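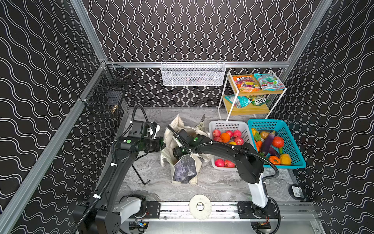 The bag should live beside the fruit

Most households I know own more canvas bags than they could fill in a month, and most of those bags are in the wrong place. They are in the boot of the car, or stuffed inside one another on a hook in the laundry, or in the bottom drawer under the cling wrap. I think one of them should stand open on the kitchen bench, next to the fruit, with the snacks within arm's reach. I have kept ours that way since February and I would like to argue for it.

The usual case for a canvas bag is that it replaces a plastic one at the checkout. Fair enough. But the trip home from the shops is a small part of what a bag can do. The bigger job is the one that happens in the morning, when somebody has to leave the house with something to eat and hasn't thought about it. If the bag is in the car and the apples are in the bottom of the fridge, that person leaves with nothing and buys a muffin at 11. I did this for years. The muffins at Hegedűs, near the station, are very good and I have no complaint about them, but I was also throwing out soft apples every week.

So, the fruit first. I am against the fruit bowl. A deep bowl looks lovely on the day you fill it, and after that you only ever see the top layer. Whatever is at the bottom gets bruised by whatever is above it, and by the time you find it there is a grey patch that has spread to its neighbour. A shallow plastic basket with holes in the sides does the job better. It lets the air through, it weighs nothing, and it goes straight under the tap when something leaks. Mine came in a set of 2 from Fleltora and the other one holds pegs.

Apples, oranges and lemons can share it for a week without much trouble. I know the advice about apples giving off gas and ripening everything near them, and I keep them away from avocados and bananas for that reason. A lemon doesn't seem to care. It is also useful to have a lemon where you can see it, as you are far more likely to use it on the fish.

I would put in more apples than anything else. They survive a bag. An orange survives too, but you need somewhere to sit and somewhere to wash your hands afterwards, and a child will bring an orange home again four days running. A pear is a gamble past the front gate.
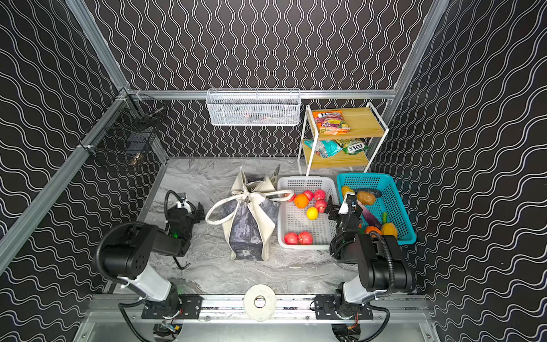 The bag itself should be plain, unlined and soft enough to collapse. I have tried the stiff sort, with a board in the base and a zip along the top, and it is a nuisance. You have to open it, then hold it open, and it takes up the same amount of bench whether there is anything in it or not. A soft tote slumps a bit and the handles flop where they like, but you can drop an apple into it with one hand while you hold your coffee in the other. It also goes in the wash. Some people dislike the look of a crumpled bag on the bench. I can only say that the look of it stopped bothering me within a fortnight, and that our bench was never going to be in a magazine.

Longer handles are worth having, even though they get in the way. Ours are forever trailing into the fruit. Short handles stay out of the apples, but they won't go over a shoulder in a winter coat, and I have never once been glad of them.

Then there are the snacks, and on this I expect more disagreement. The common advice is to hide packets. Put them in the high cupboard, behind the rice, and everyone will reach for fruit instead. In our house that meant a chair dragged across the floor at four in the afternoon and a packet eaten whole, standing up. Now they sit on a little shelf with 2 levels at the back of the bench, a Briltinholm one with a thin metal frame, bought for spices and too deep for them. It takes a few packets of lollies, lying down, and that is all it takes. When it's full, we don't buy more. A packet that has been in plain sight since Thursday loses most of its pull. One that has been hidden is treasure.

The limit matters more than the hiding, in my view. A cupboard will hold whatever you put in it, and a big shop on a hungry afternoon will fill it. A shelf that size won't. If packets start tipping over the edge you can see that you have overdone it, and you don't need an app or a list on the fridge to tell you.

I should be fair about the drawbacks. The whole arrangement takes up bench space, and in a small kitchen that is a real cost. We gave up the toaster's old spot and the toaster now lives on top of the microwave, where it is slightly too high for one member of the family. Fruit flies are another matter. In January, or any warm month, a basket on the bench needs looking over every day, and anything with a split skin has to go straight to the fridge or the compost. If you won't do that, keep your fruit cold.

There is a money argument as well, and people tend to raise it against me. Good hanging baskets and racks cost more than you would think, and the Zisberg catalogue that comes through our door would have you spend a week's groceries on somewhere to put the groceries. I agree that this is silly. Very little of it is needed. A basket, a bag and a shelf are plenty, and I would buy all 3 second-hand if I were starting over. Wire baskets that hook on to a rail are handy for the odds and ends that otherwise collect around the fruit, such as the scissors and the peeler. But a jar would do.

What I won't agree to is that any of this is fussy. Fussy is a labelled tub for each day of the week, which a friend of my sister's does, and good luck to her. I am talking about leaving things out where they are going to be used. We do it with the kettle and with the dish brush. We leave shoes by the door. I can't see why the bag should be put away each evening only to be hunted for in the morning.

We still buy the muffins, mostly on the way home. The bag comes too, usually with 1 apple left in it, and it gets put back on the bench beside the basket.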